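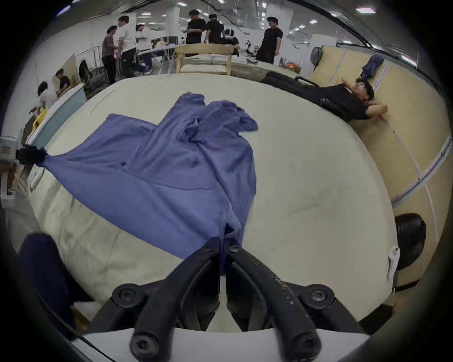
What Is Paint Made Of?
By Yetunde Akpan

If you have ever squeezed a big blob of blue paint onto a plate, you might have wondered what the stuff is. Is it coloured water? Is it a kind of glue? Well, you would be partly right with both of those, and I'm going to tell you why, but we need to start with a rock.

Imagine you are walking along a dirt track and you pick up a crumbly, rusty-orange stone. You rub it on the footpath when you get home and it leaves a mark. If you bashed that stone up with a hammer (ask a grown-up first, and wear goggles!) and kept on grinding it until it was as soft as flour, you would have a pigment. A pigment is a very fine coloured powder, and every paint in the world that has a colour gets it from something like this.

People have been making pigments for tens of thousands of years. They used orange and yellow earth called ochre, black charcoal from the fire, and white chalk or clay. Later on, painters found a gorgeous deep blue in a stone called lapis lazuli, and for a long time it was so expensive that they saved it for the most important parts of a picture. These days lots of pigments are made in factories, and a good blue costs about as much as a sandwich.

The sticky part

Now, if you dipped your brush in dry orange powder and tried to paint with it, it would all fall off the paper as soon as somebody opened a window. The powder needs something to hold it on, and painters call that the binder. You can think of it as the sticky part.

Different paints have different binders, and that is really how they get their names. Watercolour paint usually uses gum arabic, a sap that comes from acacia trees. Oil paint uses oil, very often linseed oil, pressed from the seeds of the flax plant. Acrylic paint uses a kind of plastic mixed into water. And there is an old sort called egg tempera that uses the yolk of an egg - the same one you might have on toast, though I wouldn't eat it afterwards.

So the same blue powder can go into four different paints, and each one will look and feel a bit different on the page.
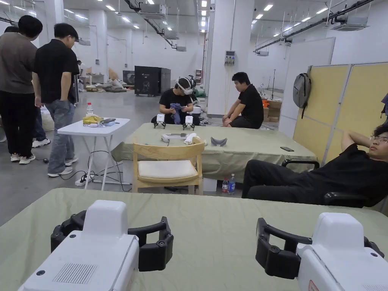
Page last changed: 2024-08-30

Why do some paints dry so slowly?

Watercolour and acrylic dry when the water in them floats off into the air. Acrylic does something clever as well, as the tiny bits of plastic squash together and join up into a skin, and after that you can't wash it out of your school jumper (I have tried, many times, and so has my mum).

Oil paint is the odd one. There's no water in it to float away. The oil takes in oxygen from the air and slowly turns from runny to solid, and a thin layer can take days to feel dry. A thick one can take months! My friend Milagros Maldonado painted a pelican in October, with great fat dollops for the feathers, and the beak was still squishy at Christmas.

Make your own

You can make a simple paint at the kitchen table. It won't last as long as the paint from a shop, but it's lovely to use.

You will need:
A stick of coloured chalk
A zip-up bag and a rolling pin
One egg yolk
A teaspoon of water
An old saucer and a brush

Put the chalk in the bag, zip it up and roll it until there are no lumps left. Tip the powder gently onto the saucer, trying not to puff it about. Stir the yolk and the water together in a cup, then add a little to the powder at a time, mixing with the back of a spoon. Stop when it is as thick as cream. Paint with it straight away, and wash your hands when you've finished. 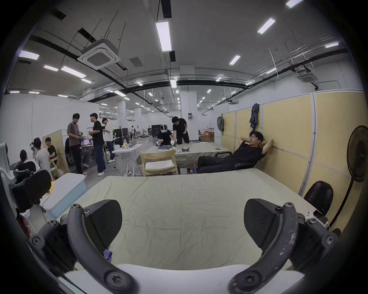

Can I mix oil paint and watercolour together?

They don't get along very well. Watercolour is thinned with water, and oil and water push away from each other, so you end up with little beads and streaks where you wanted a smooth colour. If you'd like to see it happen, put a drop of cooking oil in a glass of water and give it a stir.

Words to remember

Pigment: the fine powder that gives paint its colour.
Binder: the sticky part that holds the powder together and keeps it on the page.
Ochre: coloured earth, mostly yellow, orange or red.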